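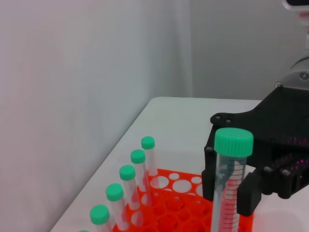 Tubes, caps and racks: changes in the shared lab

The new order of centrifuge tubes has been unpacked and shelved in the prep room, in the cabinet to the left of the sink. There are 225 of the large ones. Please finish the opened bags before starting a new one. Over the spring we ended up with 13 bags open at the same time, and several had to be thrown out when no one could say how long they had been that way.

Green caps are for water samples only. Soil extracts get any other color. This was agreed in June and most groups are following it, but the Trerkeck samples were still coming in mixed as of last week. If you have a batch already capped the old way, leave it alone and write "water" or "soil" on the label.

Label the tube and not the cap. Caps get swapped at the bench more often than people think. Use the cryo pens in the top drawer, write the site code first, then the date, then your initials. The Wedberg labels peel off in the cold room and we have stopped buying them. There is half a roll left if anyone wants it for notebooks.

Racks stay with the bench they belong to. The orange-red ones go with the front benches and the white ones live in the cold room. Two orange-red racks were found in the cold room behind the Zustby boxes, and they have been washed and returned. When you carry a rack down the hall, put a tray under it.

The sample inventory now stands at 1,372 tubes, not counting the Doãn set, which is still being entered. If you take something out for more than a day, sign it out on the clipboard by the door. Tubes without a site code will be kept for 5 weeks on the bottom shelf and then discarded. Have a look through them if you are missing anything from the lake series.

The cold room will be defrosted on 23 July 2022. Everything on the two lower shelves has to be out by noon the day before. There is space in the chest freezer across the hall, but it fills up quickly, so tell Marjatta Miettinen how many racks you need to move. She also has the spare key to the prep room cabinet.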